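Tako arm build, picking the thread back up. Last time I had the printed parts cleaned up and the shoulder going together. It's all on the dining table now and it moves.

The base bracket is the third one I've printed. The first two cracked at the screw hole on the side. I went up to four walls and slowed the outer perimeter down and this one has held since May.

Servos are the Brimitz ones. They get warm if you leave the arm holding a pose with the elbow out straight. I set a timeout in the control script so it drops torque after a while. Put your hand under it first.

Wiring is still the ugly part. I ran the cables down the outside of the links so I could swap a servo without taking the whole thing apart. I've had to do that twice.

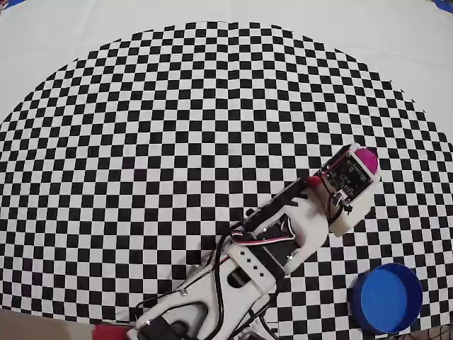
The job I gave it is simple. Pick up the magenta ball, put it in the blue container. Same two things every time until it's dependable, then I'll start changing stuff.

I'm driving it by hand for now and logging joint positions. 1,147 runs on the drive. I threw out the early ones where I was still learning the controls, which leaves more than 1,000 I'd use.

Someone asked about the checkerboard cloth. It's from a party store. I wanted high contrast under the ball and it was cheap. It does bunch up when the arm drags on it, so I flatten it out between batches.

Approach height was the thing I got wrong for the longest time. I was coming in low from the side and knocking the ball away. Now I stop over the ball, wait a beat, then go straight down. Takes longer per run. I miss a lot less.

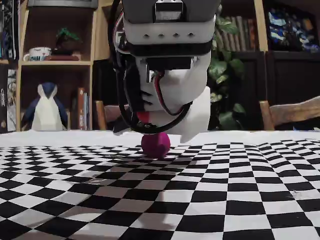
Fingers next. The printed surface is slick and the ball can squirt out if I close too fast. I've got a sheet of thin rubber from Farquharson to try. If that doesn't work I'll reprint them in something softer.

Craig Shearer sent me his wrist bracket file, which moves the board a little farther back from the fingers. Haven't printed it. I want to finish this batch with the hardware the way it is so the logs all match.

Total spend so far is just under $400 counting the two dead brackets and one servo I killed by plugging it in backwards. Filament not included, I had it already.

For training I'll use Plendum on the desktop in the other room. First try will be with 400 runs to see if it learns anything at all before I tie up the machine overnight.

I'll post the finger results when I have them. Files go up after I rename everything, the folder is a mess.

Recent posts
Tako arm, part 3: shoulder and base
Cleaning up supports on long printed links
Setting servo IDs before you assemble
Where I buy screws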